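Skelham Ward Notes, March 2022
Maxine Harawira is in, and the race for council just got interesting
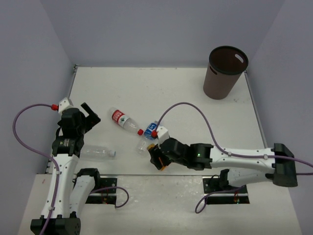

So it's official! Maxine Harawira filed her papers at the clerk's office last week and will be on the ballot in May for the open seat on Skelham Town Council. Plenty of us had been hoping she'd go for it, and I'll admit I'd started to lose faith somewhere in the middle of winter.

If you came to the budget hearings last year you'll remember her. She was the one who stood up with the Lindsay Street drainage numbers and kept asking, very politely, where the money had gone. She got an answer on the third try. That exchange is a big part of why the council now posts its spending every quarter, and I still think it's the best thing to come out of that room in years.

She joins Calum Menzies, who has held his seat for 13 years and wants another term, this time as an independent. His split from the Skelham Residents' Alliance has been coming for a while. The alliance sent him a letter in January asking him to explain his vote on the Brivine rezoning, he wrote back four pages, and by the end of the month he had handed in his membership card. He told me he has no hard feelings and that he would cast the same vote tomorrow. The alliance hasn't said yet whether it will run someone against him.

That leaves the two of them chasing different seats but knocking on a lot of the same doors, and they don't agree on much. Maxine wants the Brivine land kept for housing, with a real share of it priced for people who work in town. Calum says the light industrial plan brings jobs sooner and that housing can go on the Prandar side, where the sewer line already runs. Both of them know the details cold, and both will talk to you for as long as you're willing to stand on your porch. I love this part of local politics - you can disagree with someone at length and then see them in line at the hardware store.

Turnout is the thing to watch. Just over 3,000 people are registered in the ward, and last time one seat was decided by 31 votes. Your street could cover that! If you've moved since the last election, even to a different apartment in the same building, you need to update your address with the clerk. The form is a single page and there's a drop slot by the side door if you can't get there during office hours.

There will be 3 candidate nights before the vote, all at the Lindsay Street library, all starting at seven. Dates go up on the library door as soon as the rooms are confirmed. Questions are taken from the floor, one per person until everyone has had a turn, so bring your best one. I'll be near the front with a notebook, and I'll have a write-up of the first night in the next issue.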